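Chapter 3
Two Arms in the Spare Room: Planning Your Build

By now you have one joint that turns when you tell it to, and if you're anything like me you've spent an entire evening just making it wave. Wonderful! Now we get to the big one. In this chapter we start on the Orkilness, a two-armed robot you can put together in a shared workshop or, with a patient household, at home.

We won't cut a single bracket yet. First we build the whole machine in simulation, where a dropped bottle costs nothing and a bad elbow angle can be fixed over coffee. I skipped this step on my first build, the Pukura, and ended up making the left shoulder 2 times (the second one was better, but still!).

Keep your notes from Chapter 2 handy, especially the joint limits. You'll type them into the model file before anything moves.

Our practice room is a dining room, and the first task is reaching for a piece of fruit on the table. 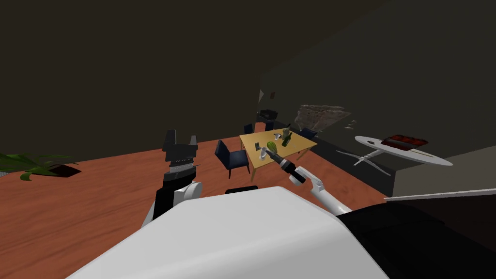 Reaching sounds easy until you try it with furniture in the way. A path that looks fine for the gripper may send the elbow straight through a chair back, so we'll spend a good part of Section 3.2 on the elbow alone.

Before you go on, load the starter room and move each arm through its full range, one joint at a time. Write down every spot where it bumps something. You'll need that list in Section 3.1.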